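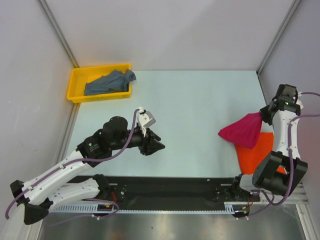 January 2026

Started first thing on the water log, which I had let slide for 2 weeks. Meter reading this morning was 2710. The last entry in my handwriting is in pencil and the final digit could be a 1 or a 7, so the consumption figure for that period is useless and I have struck it out.

The softener is the suspect. It regenerates at night on a timer, and the timer lost its setting when the power dropped. I reset the clock, left the hardness setting where it was, and ran a manual regeneration with the bypass closed. Brine draw looked normal. The rinse stage ran longer than the booklet states, but the booklet is for the older valve head and I have never found the right one. Zoila Quispe thinks the Birkum office may have a copy on paper. I wrote to them before lunch. No reply yet.

Test strips before and after. Before: the pad went straight to the top of the scale, hard. After: second pad from the bottom, with a slight pink edge that I can't place on the card. I will repeat with the drop kit, as strips from an opened tube are poor evidence. The drop kit needs a new bottle of indicator. Ordered one from Breltance, catalog number 963, delivery quoted for February.

Salt level was lower than I expected. There was a crust a hand's width down with a hollow under it, so the tank had looked full while the brine was weak. Broke it up with the broom handle, vacuumed out the fines, wiped the float and its guide. Refilled with pellets this time. The crystals we had before are cheaper per bag but they bridge, and I have now spent a morning on that saving.

Kettle at home has the same scale, and it is on a different supply, from the Flindedton side. Citric acid, two spoons to a full kettle, boiled and left to stand through supper. One treatment took off most of it. There is a ring at the fill line that will need another. Vinegar does the job too but the smell stays in the kitchen, and Cusi sneezes and will not eat near it. She is fourteen now and I don't argue with her about meals.

Amos Mbeki called in the evening about the pressure drop on his upstairs shower. I told him to take the head off and run the arm open before he buys anything. If flow is good with the head off, soak the head. If it is poor, look at the isolation valve, which in that house is behind the linen shelf and was only half open the last time I saw it. He wanted to talk about a pump. I said valve first.

Still to do: drop test, new log sheet with wider boxes, pen on a string. Check the softener clock again after 4 days for drift. Read the meter before breakfast, in ink.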